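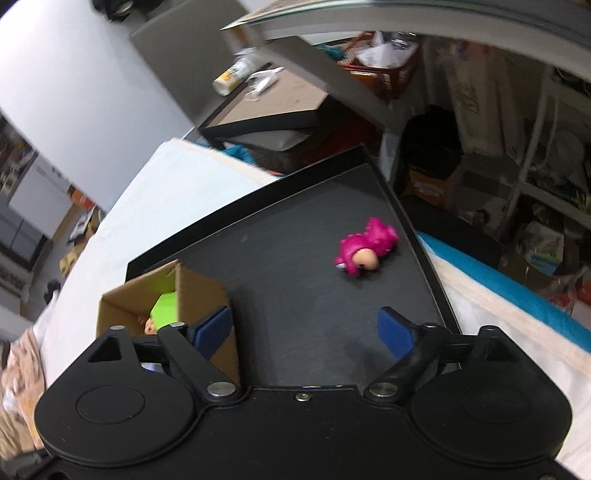 Small toys in a box - how varied do my demos need to be?

Posted by okexbench, 6th August

I'm putting together a set of hand-held gripper demos for a little pick-and-place policy, and I've gotten to the point where I don't trust my own judgment anymore. The task is simple on paper. Small objects go into an open cardboard box, the box sits in a big black tray, and the policy should learn to put away whatever is still lying in the tray. I started in April and I have 300 episodes so far. I was aiming for 555, mostly because that's what fits on the drive with the rest of my stuff.

My trouble is that I keep doing the same thing. I grab a toy, I swing left, I let go over the middle of the box. When I scrub through the episodes they look like one episode. I trained on the first 151 and the policy does great if the box is where I usually have it, and then I turn the box a bit and it drops things on the rim. I also can't decide if I should empty the box before each run or let it fill up.

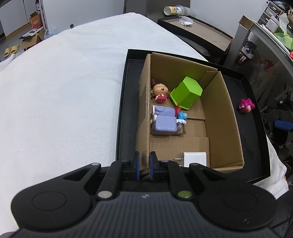 Box partway full, one magenta figure still out in the tray.

I've been logging everything in Isis and trimming the clips in Galtance, if that matters. Do I keep going to 555 with more of the same, or throw some out and start over with a plan?

shukla_fan

Don't throw anything out! I did that once with a drawer task and regretted it for weeks. Your 300 are fine as a base, you just want the rest of them to look different. What worked for me was moving the box before every single episode, even when I was tired and didn't feel like it. Turn it, push it to the other side of the tray, let it sit crooked. Then put the toy down without looking too hard at where it lands. If you place it neatly you'll end up with it in the same three spots, I promise (I plotted mine and it was embarrassing).

On the filling up thing - let it fill up, but don't always do it in the same order. If the magenta one is always last, the policy only ever sees it going into a crowded box, and then you hand it an empty box and it hovers. I'd shuffle the order and start some runs with two or three things already in there. That bright green container takes up a lot of room, so make sure you have plenty of runs with it in the box and plenty without.

Also vary how you come in. Straight down, from the side, a bit slow, a bit fast. And keep a few where you bump the toy and have to go back for it, as long as you do get it in the end. Those were the most useful ones in my whole set.

gravelpit

More data. 555 is not a lot.

tray_and_error

Mostly agree with the long answer above, except I wouldn't vary the speed on purpose. I tried that on a Shukla rig and the policy got jerky, like it couldn't make up its mind. Pick a speed you can hold comfortably and stick with it.

The rim thing sounds to me like you're letting go too early. Go back through your clips and check where the fingertips are when they open. If you're releasing while the gripper is still moving toward the box, the policy learns "open around here" and here is wherever the box used to be. Try stopping over the cardboard for a beat, then opening. I recorded around 2 hours of demos like that and the rim drops pretty much went away.

One more thing, I'd hold back a handful of box positions and never record in them. Otherwise you've got nothing to test on, and you'll be moving the box around by feel and arguing with yourself about whether it got better. I keep mine marked with bits of tape on the tray and peel them off before recording.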